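Two-tier dish rack, black metal - Ostora

Bought this in March after the old plastic one split. Used every day since, mostly mugs and tumblers, so that's what I can tell you about. Big pans I can't help with.

Assembly - 20 minutes, one screwdriver. Instructions are a single sheet of tiny drawings. Put one side on backwards and had to undo the lot. There were 2 spare bolts in the bag, wich I've since lost.

Lower basket is the good bit. Wavy wires, mugs sit upside down between them and stay put, even the fat ones. Top tier has zigzag dividers meant for plates. I lay tall tumblers across them on their sides and it's fine, though they roll a bit if you knock the rail.

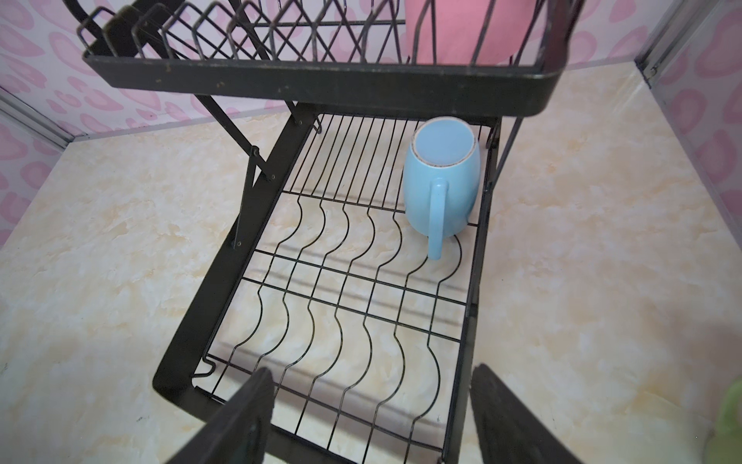
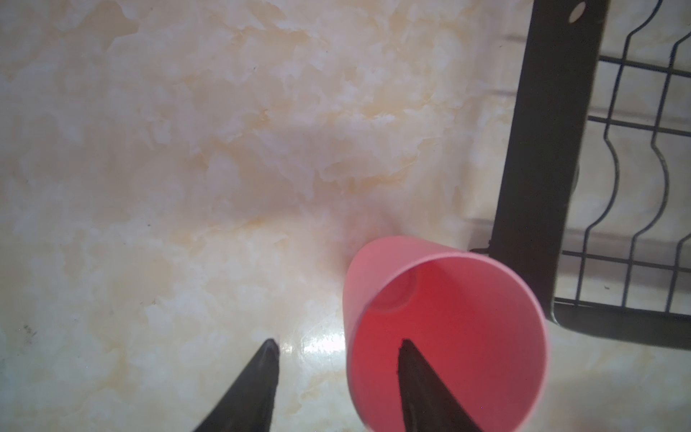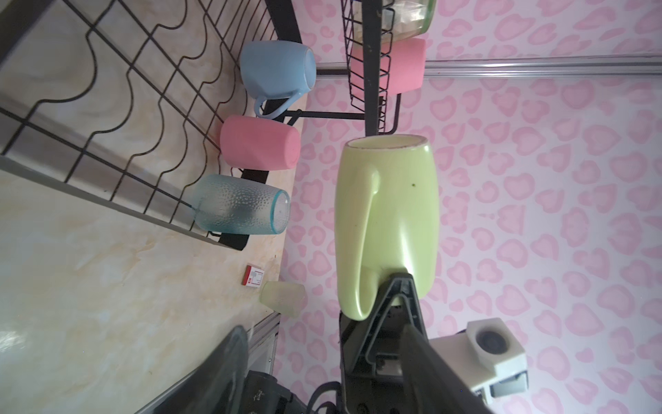
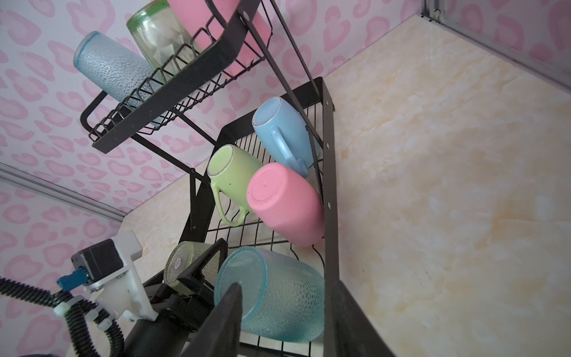
Page last changed: 5 Aug 2013

Now the moans. The coating. Front rail on the top tier has chipped in little spots already and I'm not rough with it. No drip tray either, so whatever comes off goes straight on the worktop and you're wiping up after every wash. I keep a cloth folded by the tap.

Light plastic cups are a pain, they tip over in the bottom. Heavier ceramic no bother at all.

Feet are ok, doesn't slide. Wiping between the wavy wires is fiddly - old toothbrush does it.

Mahtab Nikzad asked under my last review if the Kasteck one is better. Only used it at my sister's. Lower sides, felt wobblier, but it does come with a tray.

Would I buy it agian? Probably, if they sorted the paint. 7 out of ten.

Roya Bakhtiari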